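Paper cups and the new collection rules at Undthorpe
Reading time: 5 minutes

From the facilities and waste newsletter, July 25, 2025

The contract for mixed fibre collection at the Undthorpe site changes at the end of the summer. The present arrangement, under which Estico takes card, office paper and cups in one stream, will stop. Cups will then go out as a separate load to the Gisler mill at Ostambridge, and everything else made of fibre will stay with Estico. Staff in all buildings are affected, as are the two kitchens and the visitor centre.

The change follows the audit carried out in May. Sacks were taken from 17 collection points over a working fortnight and sorted by hand. The total was 228 kg of material, of which cups and their lids made up 15 per cent by weight. That share is higher than the mixed stream allows. Estico's limit for lined board has been in the contract from the start, but it had not been checked against what the site was sending out.

The difficulty lies with the lining. A cup for hot drinks is made from board with a thin layer of plastic on the inner face, put on by extrusion before the blank is cut. The layer keeps liquid out of the fibre and lets the side seam be sealed with heat. In an ordinary paper mill the pulper runs for a short time and at low consistency, which is enough to break down newspaper or a letter but leaves much of the cup board in flakes. Those flakes are screened out with the staples and tape and are sent for burning. The fibre in them is long and of good quality, and it is lost.

The Ostambridge line holds the load in the pulper for longer, in warm water, until the fibre has come away from the film. The film is then taken off by coarse screening. Good separation depends on the load being mostly cups. Newspaper mixed in with them breaks down early and goes on being beaten while the cup board is still soaking, and the fibre is shortened as a result. This is the reason for a separate stream – the mill can deal with either material, but not well with both in one batch.
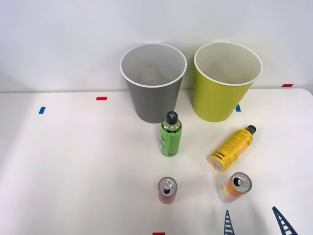
Large paper cups. The grey one, left, has a white rolled rim.

The rolled rim deserves a word, as it came up several times when the draft rules were sent round. The rim is the same board as the wall, curled outwards on itself to make the cup stiff at the mouth. In a tight curl the water reaches the inner turns slowly, and rims are often the last part of a cup to break down. Gisler has asked that rims be left on. Tearing them off does nothing for the process and produces loose rings, which wrap round the rotor.

Printed and coloured cups are accepted. The inks are on the outer face and most of the colour is removed in washing. What remains gives the pulp a slight grey cast, and for that reason it goes into the middle layer of folding board and not into white grades. Cups sold as compostable are a separate matter. They carry a plant-based lining in place of the usual one, and they cannot be told apart by eye once the base mark has been soaked. Gisler will take them at up to five per cent of a load. Purchasing has been asked to stop ordering them for the visitor centre.

The working rules are as follows. Cups are to be emptied and stacked. They need not be rinsed, though a cup with milk left in it should be tipped out properly, as sour milk is the main cause of complaint from the baling shed. Lids come off and go in with plastics. Sleeves go in with card. Stirrers and teabags go to food waste if they are wood or paper, and to general waste if not. Soup tubs are lined on both faces and do not belong in the cup tubes for the time being, although Gisler is running trials on them.

Stacking matters more than it may seem. A sack of loose cups is mostly air, and the vehicle is full long before it has reached a useful weight. Stacked in tubes, the same sack holds several times as many. The first trial load, sent in loose sacks, was weighed at Ostambridge at 3815 kg including pallets and cages, and the mill has said that it would like future loads to be heavier. Haulage is charged by the trip and not by the tonne – a half-empty lorry costs the site the same as a full one.

Tubes will be fitted beside the existing bins on each floor. They are narrow, with an opening sized to the largest cup used on site, and they will not take a crushed one. Please do not flatten cups before putting them in. Where a floor has no room for a tube next to the bins, a wall bracket will be used.

Questions on the contract or on the audit figures should go to Mwanahawa Kioko in site services, who also holds the full sorting sheets. Damaged tubes should be reported through the usual fault form.

Comments (3)

R. in Block C
Does the five per cent for compostable cups apply to each load or over the year? We still have several boxes of them in the upper kitchen.

Mwanahawa Kioko
Each load. Please use up what you have, but put them in general waste until further notice.

Goods In
The tubes on our side were put up last week and the opening is too tight for the big size from the machine by the dock. Fault form sent.

Recent items
Changes to the battery drop-off point
Boiler house: summer shutdown dates
Why the card baler was moved
Food waste caddies, second round of deliveries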